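June, notebook, page 2 of the gripper build

Picked this up again after lunch with the door shut and the phone off, so maybe I'll get a whole entry written for once. Selamawit asked me to put down what changed since the last version, and Zane wants to know if he can have his calipers back (no, not yet!).

Finger pads first. The old ones were smooth and I hated them. Anything in a wrapper slid down to the tips and hung there by a corner. I recut the molds with ridges running across the pad and poured a softer mix, the stuff from Filali, and it came out with far fewer bubbles than I deserved given how I stirred it. Left overnight, trimmed with a scalpel, glued on. One went on crooked and I peeled it off and did it again.

The linkage is still the annoying part. I had 593 steps of travel from open to closed on the bench, and then I tightened the pivot screws and lost a good chunk of it. Backed them off a quarter turn, put a dab of threadlocker on, got most of it back. Selamawit thinks the bushings are a hair too long and she's probably right - she usually is about bushings. I'll sand one pair and leave the other alone so we can compare.

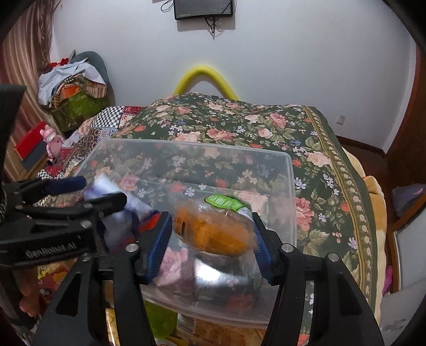 Squeeze limit next. I had the current cap at 224 in the config, which is fine for blocks and bottle caps but awful for anything with air in it. A puffed-up wrapper gives and gives and then stops all at once, and the controller reads that as contact way too late. So I want two stages: close fast until the current first moves, then creep. Zane already wrote something like this for the Nedgate arm and said I could steal it, if I can find it in that folder of his.

Also bumped the log buffer to 2000 samples, because the old one filled up halfway through a slow close and I kept losing the end, the only bit I cared about.

To do: sand bushings, find Zane's code, order more M3 screws from Rarkia (the short ones, NOT the ones I got last time), ask Grumura if they still sell the small bearings singly. Label the mold halves before I mix them up again.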